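Why Does Metal Feel Colder Than Wood?

Try this before you read any further. Go around your house and put your hand flat on a wooden table, then on a metal spoon or a door handle. Which one feels colder? Nearly everybody says the metal – and yet if they have been sitting in the same room all night, they are the same temperature!

So what is going on? Well, your skin is not very good at telling how warm a thing is. What it notices is how fast heat is leaving your hand. Your skin is warmer than the room, so when you touch something cooler, a little of your heat moves into it. Metal passes that heat along very quickly, so your fingers lose a lot of it in a hurry. Wood passes it along slowly. The bit you are touching warms up and then your hand feels fairly comfortable.

My neighbor Fenna tried it one Saturday with her grandchildren, using ice cubes. They put one on a metal baking tray and one on a wooden cutting board, and asked everyone to guess which would melt first. All 4 children picked the wood, because it felt warmer (I would have said the same at their age). But the one on the tray won easily!

You can do it too. Use two ice cubes the same size, and look at them again after 5 minutes. 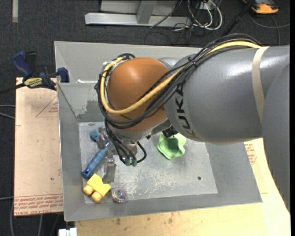
And if you have a plastic lid in the kitchen, put a third ice cube on that, and write down your guess before you start.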